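Re: [workcell-list] Budget for second table, what are we buying

Prasanna Khondokar wrote:
> Dilruba, I have to put numbers in front of Bandara before the end
> of December 2018 and I still don't have a firm list from you. Last I
> heard it was another pair of hand-held grippers, a frame, and "some
> money for objects." How much of the 2,000 is already spoken for? And
> can we push the frame to May if we have to? Kumden's quote looked
> high to me but I have nothing to compare it with.
>
> Also, does the price from Mamley include cables or not? Last time we
> found out after the order went in.
>
> Prasanna

Prasanna,

Sorry for the wait. I was holding out for the revised quote from Mamley and it came this morning.

The total is 1,628 with shipping. That covers the second pair of grippers, one set of spare fingers, and the cables. I asked about the cables twice and they are now a separate line on the quote, so we can hold them to it. Lead time is 5 weeks from the purchase order. It leaves 372 out of the 2,000.

On the frame, yes, it can go to May. Kumden priced it cut and drilled, and most of what we would be paying for is the drilling. Prisotitz sells the same size of rail in stock lengths and will cut to size for a small fee per cut. I have not asked them for a formal quote yet. If you want one for comparison I can send them the drawing, but I need to know first whether the second table is the same height as the first. The drawing I have is for the first one.

What I would like to do with the 372 is split it between objects and cable management. The objects money always gets cut and then we spend the spring borrowing things from people's kitchens. I want trays in two or three sizes, more boards to cover the tabletops, and a range of pieces with odd surfaces. Smooth boxes and cups we have plenty of.

For cable management I mean clips for the rails and a couple of floor covers. It is a small amount of money and I would put it ahead of the third size of tray if you have to choose.

Things I left off on purpose:

Second set of curtains. The ones we have can be moved over.
Chairs. There are folding chairs in the building already.
Floor padding. Let's see where the table ends up before we order any.

One question back to you. Does Bandara want the spare fingers listed as equipment or as consumables? Last year they were under equipment and it made the per-item cost look strange — I would prefer consumables, but it is your form.

If you can confirm the Mamley part I will get the purchase request in, and the rest can follow on a separate one. The quote is good for 30 days and I would rather not go through the revision again.

Dilruba Seneviratne

PS. The objects line is the one Bandara is most likely to ask about, so I would give it a sentence of its own on the form. Something like "trays, boards and textured objects for two-handed gripper work" should do. The pebbled gray dome on the wood-grain tray is the sort of piece I mean by an odd surface, and I would like several more along those lines in different sizes. It takes up most of the middle of that tray, so if we buy bigger pieces we need a bigger tray to go with them, and I have put one of those first on the objects list. 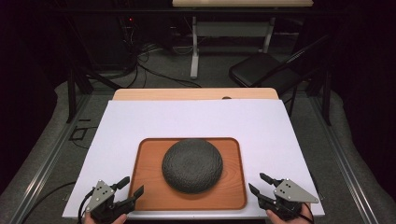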